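dolline_bench
2025-08-03

Okay, the equipment budget for the next round is due in September and I've been buried in quotes for a fortnight. Thread on planning for a two-arm bench, for anyone else doing it on small-lab money. I love this stuff, so it's a long one.

1/ Start with the jobs. We wrote ours on a sheet of paper before we opened a single catalogue: pick up a bottle, hold it steady, hand it over, put a cap on, pour. Small plastic and glass things, mostly light. The whole spec came out of that sheet and it saved us from a very shiny arm that could lift a car battery.

2/ Two arms cost more than twice one arm. You get two controllers, two sets of cables, a table that won't wobble when both are moving, and the software time to stop them clouting each other. I put the software time in as its own line and I'm so glad I did.

3/ Still worth it!! So much of bottle work is one hand holding and the other hand doing. We tried the sums on a single arm plus a clamp and the clamp kept growing extra parts until it was basically a second arm with worse manners.

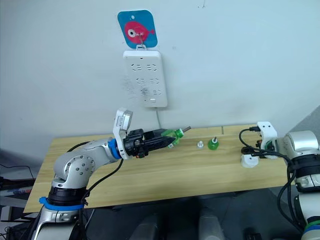

4/ Grippers next. Everyone spends weeks on the arm and then grabs whatever gripper is in the bundle. Please don't! The fingers are the bit that touches your stuff. We priced three finger shapes from Kundska and they were all cheap next to the arm, so I put in for the lot.

5/ Spare fingers: 8. The first draft said 4 and I doubled it. They're wear items. Budget for them the way you'd budget for printer toner.

6/ The number people keep asking me for: a set of spare fingers plus the mounting plate came to $214 on our quote. Canadian, before tax. Yours will be different, get your own quote, but that's the size of thing we're talking about. It's small change that can stop a whole bench if you don't have it in the drawer.

7/ Cameras. I wanted a view from up high and one at each wrist. The wrist ones are the first thing to get cut when someone upstairs wants the total to come down, and I'd fight for them. Up high you lose sight of whatever the gripper is wrapped around, right at the moment you care about it.

8/ Also get the bracket priced with the camera. We had a lovely quote from Graltaneo with no brackets in it at all, and brackets plus cables for the full set added $1153. I had to go back and ask for a revised total, cap in hand. Ask for "everything needed to bolt it on and plug it in", in those words. 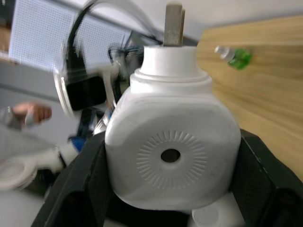 9/ Objects! Put objects in the budget. Tubs, jars, sticks, caps, bottles in a few sizes. It feels silly typing "empty bottles" into a capital request, so ours sits under consumables, but you go through them and you want plenty of variety. See-through ones are a pain for cameras, so buy some early and find out how much of a pain.

10/ Power and cable runs. Count your outlets before the arms arrive, then get someone to check what the circuit can take. Electrician time is never in the vendor quote and it's never on the day you want it.

11/ Training hours for people. The Oyelaran folks include a day on site if you ask at the quote stage, and charge for it if you ask later. Ask at the quote stage. I also set aside hours for our own crew to just muck about with the arms, because that's how everyone got comfortable with ours.

12/ Service plan: we're going year by year. The long one had a nicer price per year, but I don't know what this bench will be doing in three years and I'd like the freedom to change my mind.

13/ Last one for now. Keep a contingency line and label it contingency. I used to tuck it into other lines and then someone trimmed those lines and there it went.

Happy to share the blank version of our spreadsheet, it's a bit ugly but all the headings are there. If you've budgeted for force sensors at the wrist I'd love to know what you paid and whether you'd do it again, that's the one row I still haven't filled in.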